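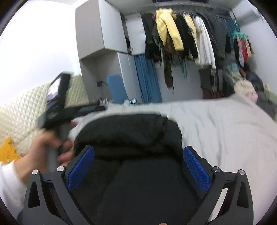

Monday, October 17, 2022

Bedroom set, second flat. Task family is soft goods on the bed: pick, drag, fold once, put down. Blue pads on both fingers for the whole day so we don't mix pad colours inside a set again. The June data has both and the Baláž loader still can't tell them apart without a hand-edited list.

Started at 9:20. Room left as lived in, clothes on the rail, stuff on the far side of the bed. We did move the pillows to the hall. Blind down for the first block, up for the second.

Recorded 57 episodes, kept 46. The 11 thrown out:

- 6 where tracking dropped partway through the reach
- 3 where the cloth slid off the bed and I grabbed it with my free hand
- 2 started before the sync step had finished

Tracking drops were nearly all at the start of an episode when the gripper was pointed straight down at black cloth. Not much texture for it to hold on to. Backing off so that the wardrobe side of the room is in view, then coming down slowly, fixed most of it. Put this in the Widalport instructions: first two seconds should see the room, not the fabric.

Dark cloth on a pale sheet is easy for the segmentation. Dark on dark is bad. Where a fold lies over another dark layer I can hardly find the edge myself when I play it back, so I wouldn't trust labels from the auto pass there. Flagged those episodes "low edge" in the sheet. They should stay in, but a person needs to mark the grasp point.

Sync: still doing it by holding the hand-held unit up in view with its screen on before the first grasp. Too much motion blur if you swing it through. On three clips the display was a pale smear and I had to line up by hand off the audio. Hold it still for a full second, closer in, and watch that fingertips stay out of the bottom of the view. Droteo's script wants at least 10 sharp frames or it gives up and writes a zero offset with no warning. Somebody please make that an error.

Gripper notes. Opening is fine for a single thick fold. For thin stuff the pads touch at the tips first and the cloth gets pinched unevenly, so it twists when lifted. Tried coming in flatter, about the angle you'd use to pick up a tea towel, and it was better. No change to the linkages. Checked the pivot pins at lunch, one on the right was a bit stiff, cleaned it and carried on.

Wrist was sore by mid-afternoon. Blocks of 20 are too long with this handle. Try 12 and swap.

Count so far for soft goods is 428 usable, all rooms. Gralska want 2,000 before they'll start a training run, and at today's rate that's a lot more days than we've booked. Options are a second operator or a shorter reset. Reset took longer than the task today, mostly because I was tidying the cloth between episodes. I don't think we should. A messy start is what we're after anyway. Shake it, drop it, go.

To do:

- upload today's kept set (only block one is up, wifi in the flat is slow)
- redo the fold-once episodes with the blind up, I only got four
- get a light-coloured towel and something striped
- spare blue pads, left one has started to lift at a corner
- ask whether the wardrobe can be left open next time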